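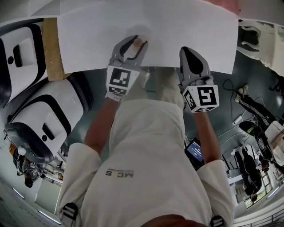 I get asked a lot for my tips on doing demonstration sessions with the hand-held grippers, so I'm putting them all in one place. These are workshop tips, really, the same kind of thing you'd want before a long day of sanding or wallpapering – where to put your stuff, how to save your back, what to write down. I've been recording for Plavach on and off for a year and most of this I learned by getting it wrong!

Cover the table first. I use plain white paper off a wide roll, one big sheet, and I don't fuss over wrinkles. Glare off a shiny tabletop used to drive me crazy, and small pale things vanished on our old speckled one. Paper also lets you make a tiny pencil dot where each object starts (tiny, I said, the model is welcome to learn about corks but I don't want it learning about my pencil dots). Change the sheet when it tears. Tape the corners underneath.

Start with small, boring objects. Everybody wants to pour coffee on day one. Do a morning of picking up one little thing and setting it down again, and you'll find out how your hands behave inside the grippers. Mine were terrible. I snatched at everything, and when you play it back the fingers are a blur right at the moment you care about.

So, go slower than feels natural, but don't stop and think in midair. If you need to think, do it before you press start. A pause in the middle gets recorded like everything else, and then you've got a robot that hovers over the table like my brother-in-law at a buffet.

Keep the marker cubes clean and turned where the camera can see them. I wipe mine with a dry microfiber cloth at every break. No glass cleaner, please, I ruined a print that way and Dwight Kowalchuk had to make me another one, and he still brings it up. Watch your sleeves too. A floppy cuff will slide down over a marker and you won't notice for twenty takes. I wear knit cuffs or push a hair elastic over them.

Straps snug, but you should be able to slip a finger under. If your hand tingles, stop. The same goes for anything you wear on your shoulders – adjust it standing up, then lean over the table and adjust it again, because it will sit differently.

Decide what the idle hand does. I park mine closed, near the far side of the work, and I park it there every single time. In my first batch it wandered all over the place and we threw out 105 takes.

Vary one thing at a time. Move the start spot, then swap the object, then come at it from the other side. My plan for the cork task was 300 good takes and I ended up with 436, mostly since I got into a rhythm and the radio was good. I do them in sets of 18 and then get up, walk around, drink some water. Set a timer where you can see it without turning your whole body.

Keep your flubs, but label them. A dropped piece that you calmly pick up again is useful to us. A dropped piece followed by you chasing it across the floor goes in the other folder. I keep a paper notebook with the take number and one word, like "slip" or "phone". Typing with grippers on is no fun.

Tidy the cables before you start, push the spare chairs back, and tell anyone hanging out nearby where you'll be stepping.

Snacks go on a different table. Crumbs on white paper look exactly like objects.

Next up I want to write about folding dish towels, which we began in December and which is a whole other kind of headache. If you have a good trick for getting a closed fingertip under a hem, put it in the comments, I'm all ears!

14 comments
Share 37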